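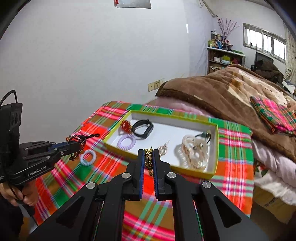

*Bracelets half sorted, plaid cloth, the tray with the green rim*

Hello all,

Thanks to everyone who wrote back about jewellery storage, and sorry it's taken me till September to answer. I've finally made a start on the bracelets! You'll see the gold knotted chain one, the dark beaded one with the cord end, and in the tray the red-orange beads and my black smart band (I know, it isn't jewellery, but it lives on my wrist so it's going in with the rest). The pale blue hair tie on the cloth is another matter. I find those things everywhere and I've given up trying to keep them in one place.

Sławomir Michalski wrote:

> I'd get everything out on a cloth before you buy a single box. A patterned one is fine, you just want something soft so beads don't bounce off on to the floor. Then sort by how it fastens and forget about colour. Chains tangle with chains, cords tangle with everything. I had 14 pieces in one drawer and it took me a whole evening to get the first two apart.
>
> Also, has anybody used the Tanoli trays? My sister swears by them but I think the sides are too low.

I did take your advice about the cloth, Sławomir, and it's a good one. Sorting by fastening is harder than it sounds though. Where do you put something that's beads for most of its length and then twisted cord with a loop at the end? I've put mine with the cords for now. Stela Dinu told me off for that last time (she says beads always go with beads, full stop) so I expect I'll hear about it again.

On the trays, I haven't tried Tanoli. I looked at the Evska one with the lift-out sections, but it's 400 mm long and my drawer is nowhere near that. A plain shallow tray does me fine for sorting, and I can see what's in it without rummaging. For keeping things in afterwards I'm leaning towards little cloth pouches, one per bracelet, at least for anything with a fine chain. Has anyone washed theirs? Mine from Beltunance went a bit stiff.

Two questions while I'm here:

- Does elastic go off faster if the bracelet is hung up? I've been laying mine flat, but a row of hooks inside the wardrobe door would save a lot of room.
- What do you all use on gold-coloured chain that isn't real gold? I've only ever dared a dry soft cloth, and I don't want to rub the shine off the knots.

Necklaces are next, and I'm dreading them. There's one knot in there that has been a knot since we moved house, so if anybody has a trick with a pin and a drop of oil please send it before I lose patience and get the scissors out!

All the best,
Marjorie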